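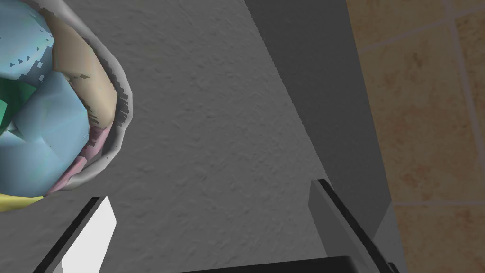
How to Make Koliva for a Memorial Service

Koliva is the boiled wheat brought to church for the departed. It is blessed at the end of the memorial and shared afterward. Every parish has its own way of making it. The one below is the one we use, and it feeds a small congregation. Allow two days, with most of the work on the evening before.

What you need

2 pounds hulled wheat berries
2 cups chopped walnuts, toasted
1 cup golden raisins
1 cup fine dry breadcrumbs or ground graham crackers
1 tablespoon cinnamon
1/2 cup chopped parsley (optional)
Powdered sugar, enough for a thick layer
Blanched almonds for the cross
Salt

The day before

Pick over the wheat and rinse it until the water is clear. Put it in a large pot with a pinch of salt and cover it well with water. Bring to a boil, lower the heat and simmer until the grains are tender and just starting to split. Stir now and then and add hot water if it gets low. Old wheat takes longer.

Drain and rinse under cold water. Spread the wheat on clean cotton towels in a single layer, cover with another towel and leave it overnight. Do not skip this step. Damp wheat will soak through the sugar before the service starts.

The morning of the service

Mix the wheat with the walnuts, raisins, cinnamon and parsley. Turn it out onto a tray lined with paper doilies and shape it into a low mound with your hands. Press it firm.

Cover the mound with the breadcrumbs and pat them down. Sift the powdered sugar over the top, then lay a sheet of wax paper on it and smooth it with your palm. Lift the paper off slowly. Mark the cross with the almonds and, if you like, the initials of the departed below it.

At church

Arrive before the Liturgy begins and bring a candle to stand in the koliva. Give the priest a written list of the baptismal names to be read. After the blessing, take the tray to the hall, mix everything together and spoon it into small bags or cups.

Leftover koliva keeps for 2 days in the refrigerator. It has been blessed, so anything that spoils should be buried or given to the birds.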